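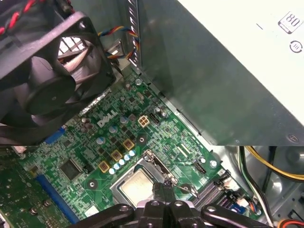
Plurnholm Residents' Association
Minutes of the general meeting, 24 May 2020

Present: Iveta Polák (chair), Marthinus Zulu (accounts), Thulani Coetzee (grounds), Busisiwe Adams (minutes), and residents from both stairwells and the row houses.
Apologies: Thabiso Ngcobo, who sent written notes on items 4 and 6.
The meeting was held by telephone and opened at 7 p.m.

1. Minutes of the previous meeting

The minutes were approved with one correction. Under the parking item, the space given to the row houses is the one next to the bicycle rack and not the one next to the gate. Busisiwe will send out a corrected copy.

2. Matters arising

The side gate latch has been replaced. It closes by itself if the gate is let go from fully open, but it does not catch if the gate is only pushed partway. Residents are asked to pull it shut behind them. Thulani will look at the closer spring before the next meeting.

The lost keys to the meter room have not been found. Marthinus asked whether the lock should be changed. It was agreed to change it, and to keep one key with the chair and one with whoever looks after the grounds. The old keys will be of no use after that, so anyone who finds one can throw it away.

The letter to the bus company about moving the stop has been sent. No reply yet.

3. Accounts

Marthinus reported a balance of $3,292 in the general account. Two households are behind with their dues and both have been in touch with him. He asked that names not be read out and the meeting agreed.

The cost of outside lighting has gone up since the winter. Part of this is the lamp by the trash enclosure, which was staying on through the day. The sensor had been painted over. Thulani has cleaned it and the lamp now goes off in the morning.

A resident from the second stairwell asked if the dues could be paid every three months in place of monthly. Marthinus said he had no objection as long as people pay at the start of the period. Agreed. Anyone who wants to change should write to him before July.

The accounts were accepted.

4. Roof and gutters

Iveta went through the two quotes for the gutter on the north side. Van der Merwe quoted $2,000 for replacing the whole run, including the downspout at the corner. Pritby quoted less but only for patching the joints, and did not include the downspout.

Thabiso's notes were read out. He is in favor of the full replacement. He wrote that the joints were patched once before and that water was coming through again by the second winter. He also asked that whoever does the work put down boards over the flower bed, as the ladder feet went through the roots last time.

Discussion followed. The resident in the top apartment on that side said that the stain on her bedroom ceiling has grown and that she would like the work done before the fall, whichever firm is chosen. The ground floor resident asked about noise and was told that it should be two days of work, possibly three if the boards behind the gutter are soft.

Marthinus pointed out that the full replacement would use up more than half of what is in the account. He is willing to support it, but wants no other large spending agreed until the July dues are in. There was some back and forth about whether a special payment should be asked of each household. The general feeling was against it this year.

Vote: the Van der Merwe quote was accepted, with two residents against. Iveta will ask them for a start date and for a written price for replacing soft boards, so that there is no argument about it later.

5. Garden and shared ground

Thulani reported that the hedge along Pokton Road has been cut on the outside only. The inside is being left until the birds are out of it. He has had one complaint about the height and asked the meeting what it wanted. It was agreed to keep the hedge at shoulder height by the entrance, so that drivers can see the sidewalk, and to let it grow taller farther along.

The vegetable beds have all been taken up. There is a waiting list. The person at the top of the list asked whether a bed that has not been planted by the end of the month could be passed on. Several people thought this was fair and others said that this spring was not a normal one. It was left that Thulani would speak to the one household concerned and report back.

Watering: the hose is to be rolled up after use. It has been left across the path in the evening more than once. The tap drips if it is turned too hard, so please close it gently. A new washer has been bought and will be fitted.

Compost: no cooked food, no cat litter, no bread. The sign has faded and Busisiwe will make another.

The request for a second bench was put off until after the July dues, following the decision under item 4.

6. Laundry room

The second washing machine is working again. The repair cost $90 and was paid from the laundry box. The mechanic found a hair clip in the pump. Residents are asked to empty pockets before washing.

Thabiso's notes asked for the booking sheet to be changed so that each household can book only two slots ahead. At present a few names fill most of the evenings. One resident said that she works shifts and has to plan further ahead than others do. After some talk it was agreed to try a limit of three slots for two months, and that anyone with shift work can arrange something separately with Thabiso. Unused slots should be crossed out as soon as a person knows they will not be using them.

Under the present rules only one household is to be in the laundry room at a time. Baskets may be left outside the door but not on the stairs. Wipe down the lids and handles when finished. The window stays open during the day and the last person in the evening closes it.

The drying lines in the yard can be used without booking. Washing left out overnight is at the owner's risk.

7. Stairwells and front doors

There are again strollers and a scooter at the foot of the first stairwell. Iveta reminded everyone that the stairs are the only way out from the upper floors. The space under the stairs can take two strollers if they are folded. The scooter should go in the bicycle shed.

The cleaning rota for the stairs was dropped in March. It was agreed to start it again, with each household doing its own flight and landing, and the households on the ground floor doing the entrance and the mats. Railings and door handles are to be wiped every day for as long as this is advised. Cloths and cleaner are in the cupboard by the meter room. Tell Busisiwe when the bottle is getting low, and she will add the cost of a new one to the house expenses.

Deliveries: drivers have been ringing every bell to be let in. A box with a lid will be placed inside the first door of each stairwell, and residents can ask for small parcels to be left there. The association takes no responsibility for them.

8. Summer get-together

The meeting talked about whether to hold the yard supper in July as in other years. Over 30 people came last time - more than the tables could seat - and most agreed that this could not be repeated this summer. A suggestion was made that households could eat outside on the same evening, each at their own table and with their own food. Some liked this and some thought it would be better to wait a year.

No decision was taken. Iveta will ask again at the end of June. The folding tables are in the shed and can be borrowed by any household in the meantime, provided they are brought back clean. One of them has a loose leg and is marked with tape.

9. Any other business

The resident at the end of the row houses asked for help with shopping for another few weeks. Two neighbors offered and will arrange it with her directly.

A resident asked whether balcony boxes may hang on the outside of the railing. The rule has not changed - they must hang on the inside.

The paint left over from the bicycle shed is available to anyone who can use it. It is dark green and suitable for outdoor wood. Ask Thulani.

There was a question about the noise from the lot behind the trash enclosure early in the morning. Marthinus has spoken with the owner, who said that the fence work was nearly done. If it goes on, the association will write.

Busisiwe asked that items for the agenda be sent to her a week ahead. Several came in on the afternoon of the meeting and could not be passed on to everyone.

10. Next meeting

The next meeting will be in July, after the dues are in. If it can be held outdoors it will be in the yard, and people should bring their own chairs. Otherwise it will be by telephone again, using the same number.

The meeting closed at 8:40 p.m.

Actions
Iveta: contact Van der Merwe about start date and board price; ask about the summer evening at the end of June.
Marthinus: change the meter room lock; collect requests for three-month payment.
Thulani: gate closer, tap washer, speak to household about unplanted bed.
Thabiso: new booking sheet, shift work arrangements.
Busisiwe: corrected minutes, compost sign, parcel boxes.

Minutes taken by Busisiwe Adams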